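What Is Friction? A Quick Guide For Curious Kids

Written by Liên Châu

Rub your hands together. Fast. Faster! Feel that warmth? You just met friction.

Friction is a force. It happens when two things touch and one of them tries to slide over the other. Friction pushes back. It says slow down. Sometimes it says stop altogether.

Every surface is bumpy. Even glass. Even a polished floor. You need a very strong microscope to spot the bumps on the smooth stuff, but they are there, tiny hills and valleys catching on each other. Rough things usually grip more. Think of sandpaper. Think of the bottom of your trainers.

Friction you like

Walking. Every step, your foot pushes backwards on the ground and the ground pushes you forwards. No friction, no walking. You would just stay there with your legs going, like someone on an ice rink for the first time.

Bike brakes. Squeeze the lever, rubber pads press on the wheel rim, the wheel slows down. The pads get warm too. Same as your hands.

Pencils. The paper rubs bits off the pencil tip and they stay behind as a line. Your whole spelling test is made of friction!

Knots, too. Shoelaces stay tied becuase the lace grips itself. Shiny slippery laces come undone more. Ask anyone who has had them.

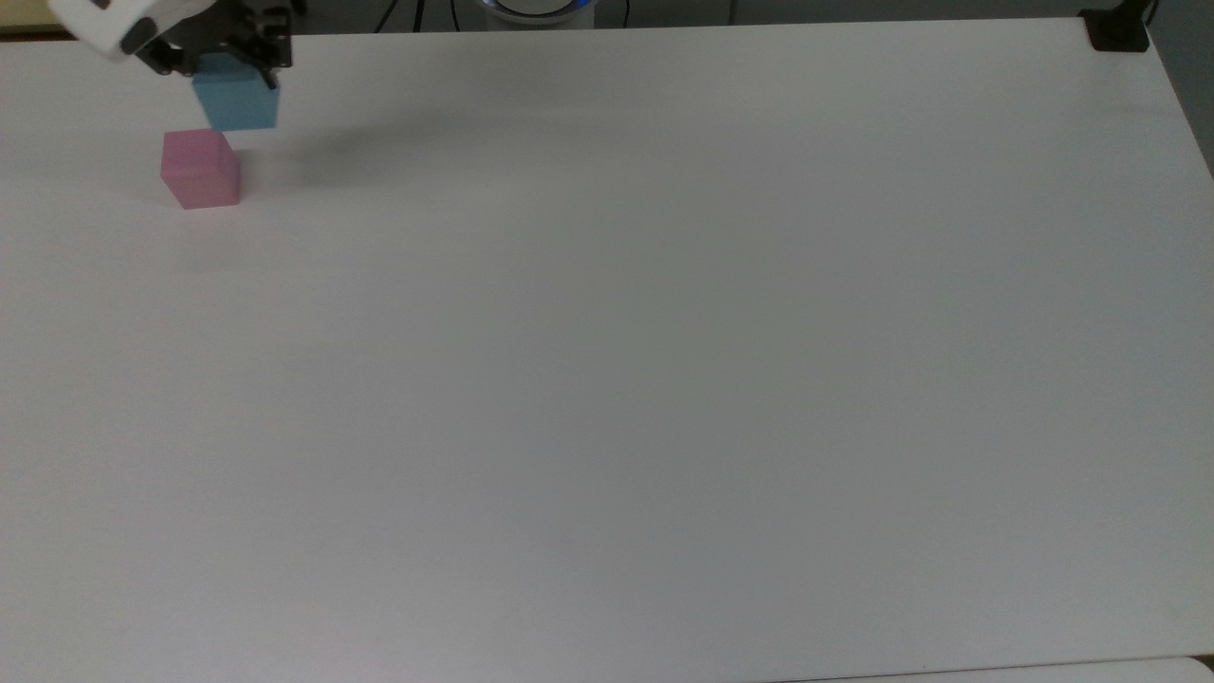
Why do flat, smooth things still have friction?
Because flat to your finger is not the same as flat up close. The little bumps still meet, and the tiny particles that everything is made of pull on each other a bit when they get very near. So a book pushed along a smooth table slows down and stops when you let go.

Friction you don't like

Squeaky door hinges. Blisters from new shoes. The burn on your knee when you skid across the hall carpet (ouch).

Machines have trouble with it as well. Parts rub, get hot, wear away. So people put oil or grease in between. The oil makes a thin slippery layer and the parts slide on that instead. Wheels help too. Rolling a heavy box on a trolley is miles easier than dragging it along the ground.

A story about a sledge

In the village of Stestport there is a steep hill, and every March, if the snow holds, the school races sledges down it. Josué Nogueira was nine when he had his go. His sledge was called Sầm. Old thing, wooden runners, a bit splintery. First run, terrible. He stopped halfway and had to shuffle the rest on his bottom.

So his gran rubbed candle wax all along the runners. Second run, he shot past the finish line and into a hedge. Less friction! He still has the scarf with the twigs in it.

Try it yourself

You need a tray, a few books and some small things. A coin, a rubber, a wooden brick, an ice cube. Get a grown up to say yes to the ice cube.

Line them up at one end of the tray. Lift that end slowly. Slowly! What slides first? What hangs on the longest? Write it down before you forget.

Now lay a tea towel on the tray and do it again. Did the order change? Lift it with books underneath, one at a time, if your arms get tired.

Another good one. Take two thick paperbacks and overlap their pages, one from this book, one from that book, all the way through. Takes ages. Try 20 pages first, then 132 if you have the patience. Then hold the spines and pull. With lots of pages it is really, really hard to get them apart, all those pages griping each other at once.

Words to know

Force: a push or a pull.
Surface: the outside of something, the part you can touch.
Lubricant: something slippery, like oil, that cuts down friction.
Grip: how well one thing holds on to another.

Next time: why do boats float?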